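Review: Plindemar kitchen simulation package, one year license

I bought this package in February for our small lab, after my colleague Solange Ouellet asked me to find a way to spend less on hardware. We are planning to buy an arm for kitchen tasks, and our budget allows only one mistake. So the idea was to test the work in simulation first and order the real equipment later.

The price. The base license costs 1000 dollars for one year, and the kitchen set is 300 more. The seller, Yordanov, also offers a support plan for 2000, which I did not take. For comparison, the cheapest arm on our list costs many times the license, and it comes without a gripper. Please check if your university must pay tax on software, because ours must, and I forgot to put it in the first request.

Installation took me one afternoon. The manual is written for people who already know the older product, Plinditz, and I did not know it. Some menu names in the manual do not exist anymore. Support by email answered me politely, but only on the next morning.

The kitchens are the best part. You can change the cabinets, the tiles and the counter, and you can place small objects almost everywhere. I spent most of my time on moving dishes with food inside, as this is the task we must pay for in the end. 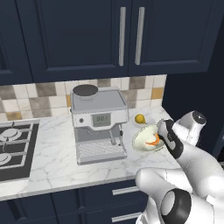 What helped me most for the planning was the reach test. Our first choice was a short arm from Hukemby, and on the paper its reach was enough. In the simulated kitchen it could touch the back of the counter, but only with the elbow in a bad position – any tall appliance was then in the way. We moved to the longer model in the same series. This changed the budget, but I prefer to know it before the order and not after.

The weak point is contact. Thin rims slip in a manner I do not fully trust, and a piece of food in a bowl sometimes slides as if it was on ice. I would not use the results to choose finger pads. For this we keep 10 percent of the hardware budget free, and we will buy several types and try them on real dishes.

Also, the license is tied to one computer. Florence Desjardins, who shares the workstation with me, had to wait for my runs to finish. A second seat has the full price, without discount.

I give it four stars from five. For choosing the size of an arm and the place to mount it, the money is well spent. For grasping questions I would wait for the next version – or ask Yordanov for a trial before you pay.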